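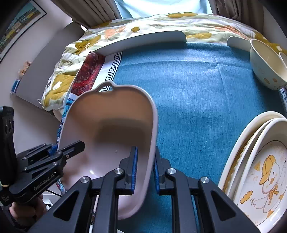

双手夹爪与塑料盆,盆位于桌面左侧,右侧盆沿处于一副夹爪的两指之间。

采集工作记录 四月 上午
项目:Brasness 家居操作示范采集,盆类与餐具子任务
记录:Joris Kramer

一、本次目的
为 Brasness 的学习模型补充薄壁容器的双手示范。上一版模型在 Pietrzak 台架上评估时,抓取碗类较为稳定,遇到较深的塑料盆则常出现两类偏差:一是外侧指下探过深,指尖先触及桌布;二是左右两手闭合时刻相差较大,盆体随之偏转。经与 Burar 组讨论,认为现有数据中从盆沿垂直下夹的片段不足,且多数取自单色桌面。本次安排在有日常织物和餐具的居家环境中采集,不另行清理背景。

二、物品与布置
主要对象为浅粉紫色塑料盆,圆角,盆沿较厚,远端带一个小环形把手。桌面铺蓝色桌布,桌布上有一道较长的折痕,予以保留。桌面右侧放置碗和数只椭圆形盘,盘与盘有重叠,其中一只印有戴帽子的小鸭图案。餐具在盆类动作中作为干扰物,在后续分拣动作中作为操作对象。
夹爪为手持式,左右手各执一副,机身标识为 GenRobot.AI,指面衬垫为蓝色。

三、动作定义
为便于后期切分,本组动作统一拆为以下各段,操作员应在段与段之间作短暂停顿。
1. 接近:两副夹爪由身体一侧进入,张开至大于盆沿厚度,指尖不得扫过盆内底面。
2. 跨沿:一指在盆内,一指在盆外,盆沿位于两指之间。此时尚不闭合。
3. 闭合:左右手同时收拢,以衬垫接触盆壁为准,不以指尖着力。
4. 提起与平移:离开桌面后保持盆口水平,移至指定位置。
5. 放下与撤离:盆底完全接触桌面后方可张开,沿原方向退出。
跨沿一段最为关键。建议标注时将该段起点定在内侧指越过盆沿上缘的时刻,终点定在任一指面开始接触盆壁的时刻。若左右手先后到位,以后到者为准。

四、采集情况
上午按两种初始位置进行,即盆靠桌面左侧和盆居中。靠左时左臂活动空间较小,操作员容易将左手夹爪压低,机身部分与盆沿在画面中重叠,左侧指尖的可见性因此下降。居中时两手对称,动作较快,但多样性有限。两种位置均应保留,不宜仅取观感较好的片段。
截至中午,盆类子任务入库片段累计为941条,含此前在 Clasness 场地完成的部分。上午另有5条作废:4条为闭合前未停顿,无法可靠切分;余下1条为开始录制时左手夹爪尚未张开。作废片段未删除,已移入待查目录,标签为“边界不清”和“初始状态不符”。

五、问题与讨论
(一)把手的使用。有同事提出可直接夹持远端的环形把手。考虑到单侧受力会使盆体倾斜,本轮不纳入,拟作为独立动作另行定义。请勿在现有标签下混录。
(二)反光。盆内底部有小面积亮斑,盆内远侧有较深的阴影。Burar 组曾询问是否需要补光或遮挡窗光。本人意见为维持现状,仅在元数据中填写光照字段。若训练后发现模型将阴影边缘误判为盆沿,再作对照采集。
(三)桌布。连续提放后桌布易被带动,折痕位置随之改变。规定每十条检查一次,位移明显时重新铺平,并在记录表备注栏写明序号。
(四)操作速度。后半段动作普遍偏快,估计与熟练程度有关。请操作员参照首批片段的节奏,接近段控制在约2秒,其余各段不作硬性要求。

六、标注补充说明
容器类别统一填写“盆”,不再区分用途。颜色字段填写“浅粉紫”,此前有人填“粉”或“灰粉”,应予合并。干扰物字段只填类别,不填图案。画面中出现操作员手部属正常情况,无须标为遮挡;仅当手部遮住任一指面衬垫时,方填写遮挡起止时刻。

七、后续安排
1. 下午继续盆类动作,增加盆体旋转后的初始朝向,把手分别朝向左、右及近端。
2. 完成后转入盘类分拣,从重叠放置的椭圆盘中取出最外侧一只。该动作对指尖厚度敏感,先行试录,经复核后再正式编号。
3. 将上午片段的切分结果送 Pietrzak 复核,重点核对跨沿段的起止点。
4. 左手夹爪转轴处的螺钉于收工前统一检查,松动者当日紧固并登记。

补记:待查目录中“边界不清”的片段,有两条放慢回放后似可辨认闭合起点,暂不恢复,待复核人员另行判定后再更新累计数。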